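星柄の服 写真ページ

小冊子「Medve」では、胸や背中に柄の入った服を号ごとに一つのテーマでまとめています。今回のテーマは星です。編集はHanna Hladun、文はVillads Brøndumが担当しました。

取り上げるのは、ふだん着として着られているものに限っています。舞台衣装や制服は別の号で扱う予定です。着ている人の顔や名前は載せず、服の色、柄の位置、合わせているものを中心に短い説明をつけました。文字の入った服は、読める範囲で文字も書き写しています。読み取りにくい文字は無理に補わず、そのままにしてあります。
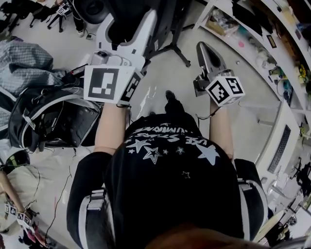

Medve 第6号 2ページ

黒の半袖Tシャツ、白の一色刷り。胸の上のほうに文字が弧を描いて並び、「LUMINARE」と読める。その下に白い星が散り、塗りつぶした星と輪郭だけの星が混ざっている。
肩にかかる2本のストラップも黒で、縁に白いパイピング。バックルはグレーの樹脂。靴も黒。床は淡いグレー。

星柄というと、同じ大きさの星を等間隔に並べた総柄を思い浮かべる人が多いかもしれません。編集部に届く服も総柄が大半です。星を散らした柄は、大きさや塗り方に差があるほうが間延びしにくく、黒地に白の組み合わせなら一色でも十分に見分けがつきます。輪郭だけの星は線が細いと洗濯で先に傷むことがあるので、裏返してネットに入れて洗うのが無難です。乾燥機は避け、アイロンをかけるときは当て布をしてください。

上に肩ひものあるものを重ねる場合、プリントの端がひもの下に入ることがあります。長く着ているとこすれてかすれてくるため、よく使う鞄があるなら、柄が胸の中央に寄った服を選ぶとよいでしょう。縁取りの色をプリントの色にそろえる合わせ方は、読者のDoaa Fawzyさんからも以前のお便りで勧めていただきました。

冊子版について
第6号は400部を印刷しました。判型はこれまでと同じA5、用紙は前号より少し厚いものに変えています。白い柄が沈まないよう、黒の濃さを印刷所のRarkixと調整しました。見本は書店Udatineの入口脇の棚に置いてあります。通信販売の受付は12月までで、残りが70部を切った時点で一人1冊までとさせていただきます。

訂正
前号の縞柄のページで、綿と麻の混紡と書いた生地は綿100%でした。Anikó Fodorさんにご指摘いただきました。ウェブ版は修正済みです。冊子版をお持ちの方には、次号に訂正の紙をはさんでお送りします。

次号のテーマは水玉です。手持ちの服についてのお便りは、生地の種類と着ている年数を添えて編集部までお送りください。お便りを掲載した方には次号を1冊差し上げます。

2019年5月12日 Medve編集部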